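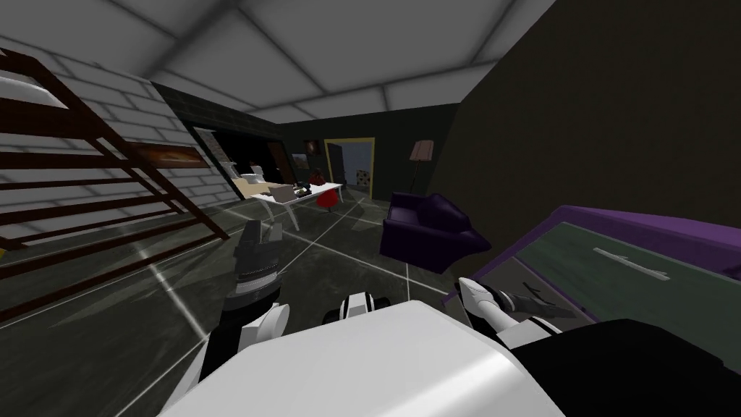 Grornusham Film Society: minutes of the open meeting, 14 Aug 2021

I took the notes again, so please forgive the places where I was talking and writing at once. If I've got you wrong, tell me before the next meeting and I'll fix it.

1. Last time's minutes
Agreed, with one correction. I had written that the winter season opens in November. It opens in December, as it always has, and I've changed it.

2. The complaint about Purba
Most of the evening went on this, which we all expected! For anyone who missed the mailing: we have booked Purba as the opening film, and we've had a letter asking us to drop it. The letter says the film insults a historical queen and that showing it would be "an act of provocation." It came with 55 signatures. We have also had two phone calls that I would call unpleasant and one I would call a threat, and I've written down what was said in each of them as close to word for word as I could manage.

I read the letter out in full. There was a long silence and then everyone wanted to talk, so I went around the room. Views were all over the place. Quite a few people want to show it and say so loudly. Others want to show it and say nothing at all until the night. A smaller group would be happier moving it to the spring, when things may have cooled off (or may not have, as was pointed out from the back row).

I asked who had seen the film. Very few hands. I have, at a preview, and I think the scene being argued about lasts hardly any time and is a dream anyway. Still, I don't think it's our place to tell people what they're allowed to be hurt by, and I said that too.

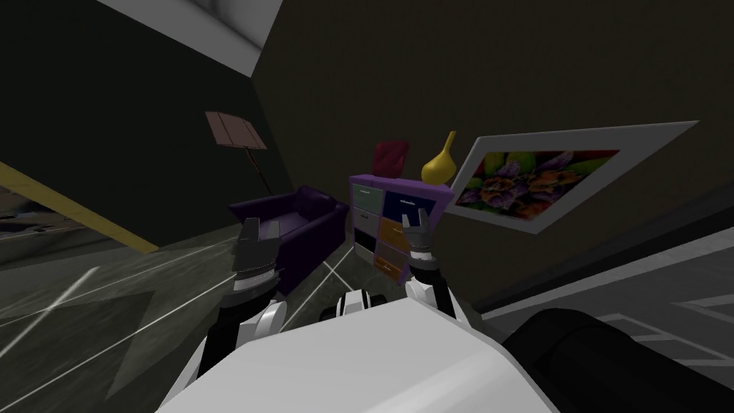

One member said she had signed the letter herself and wished to stay a member all the same. She felt the society had picked the film for the fuss, and she asked that the people who wrote to us be invited to speak after the screening if it goes ahead. I told her nobody was going to be asked to leave over a signature, and there was some applause for that. Her request went to a show of hands and passed easily.

3. Legal advice
I spoke on the phone with Dreso, the law office that looked over our lease. They were kind enough not to start the clock. Their view, in short: the film has its certificate, there is no court order against it, and a letter from the public doesn't bind us to anything. If someone does go to court, we should be given notice and a chance to answer, and we shouldn't cancel on a rumor. They also told me to report the threatening call to the police, and I've done that. I have a reference number if anyone needs it.

There was a question about whether we could be sued for showing it. Dreso said anyone can file anything, but they'd want to see the papers before they lost sleep. I liked that.

4. The shorter version
Zellska, the distributor, has offered us a cut that runs 20 minutes shorter and leaves out the disputed scene. I was against it, and so were nearly all of you. Somebody asked whether the director had approved the cut and I didn't know, so I'm to find out. We'd need to tell Zellska which version we want 30 days before the screening.
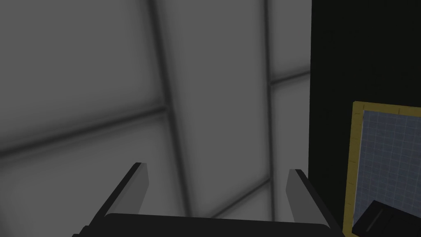 The December program can't go to the printer until this is settled, and I'm getting nervous about it. We have every slot filled except the opening night, and I refuse to print "film to be announced" two years running. Right now the page has a hole in it as wide as the space between those two open gray fingers, and just as empty. I suggested we print Purba in the slot and put out a correction if we must. Agreed, with a few grumbles.

5. Tickets and the hall
The hall takes 400 and we expect to fill it. Decisions were as follows:
Tickets in advance only, none at the door.
Bags checked on the way in.
The talk afterward stays in the main hall, with the lights up.
No filming of the audience by anyone, us included.
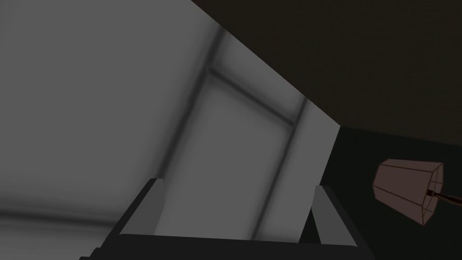

Gray panels, dark brown at upper right.

6. Vote
The motion was to show Purba, uncut, on opening night, unless a court tells us otherwise. Carried. The members against asked for their objection to be recorded, and it is hereby recorded.

7. To do
Me: write back to the people behind the letter, politely, with the invitation to speak. Ask Zellska about the director. Send the draft reply to Dreso before it goes out.
Everyone: if you get a call about the film, write down the time and what was said, then pass it to me. Please don't argue with the caller.

8. Any other business
The projector lamp is on order. The coffee was weak and I've been told so.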